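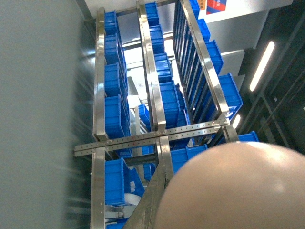 Work on the Dallov parts store is on schedule for the second stage of the Ponineo grant. The old timber shelving has gone and the small fittings now live in steel racking. The blue plastic bins sit in columns between the rails, with a perforated steel strap bolted across at mid-height, and new labels are due in February. We have moved 300 lines out of cardboard boxes so far, and 53 are still to be sorted.

Spending is within budget. Coman delivered 2 racks against the original order – the third is held up at their end and we have not paid for it. The grant asked for room for 600 lines and we expect to meet that once the last rack is up. Picking staff have asked for a lower step stool, which we will buy from our own funds.

Print this page | E-mail this report

Related
Biston site: heating repairs
Dallov loading bay, first stage report

Comments
Will the Biston store get the same racking?
Good to see the cardboard gone. The damp ruined half of it last winter.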